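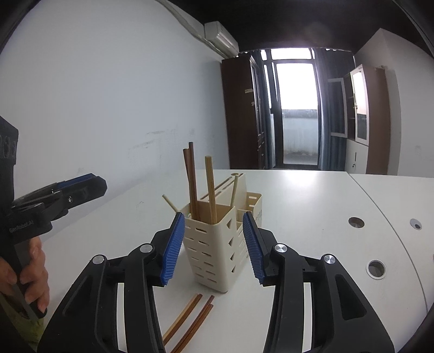
4.2 Sorting work at the table

Loading chopsticks into caddies was the task the Lestness staff knew best, and the first to be recorded with hand-held grippers (Figure 4). Operators worked with the grippers in six-week blocks. Rosário Ramalho, who ran the shift, said the job had moved from speed to steadiness – a fast hand gave poor recordings.

Of the 35 operators interviewed, 19 reported less time spent on sorting and more on checking. Several missed the talk that used to go with the work.

Figure 4. Chopsticks in the caddy and on the tabletop, with hand-held grippers. 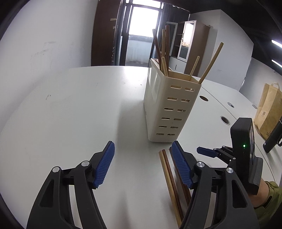

4.3 Pay and job titles

Titles changed later than duties. At Brondden, operators were still listed as packers in December, and Horácio Leitão handled their requests for regrading one by one.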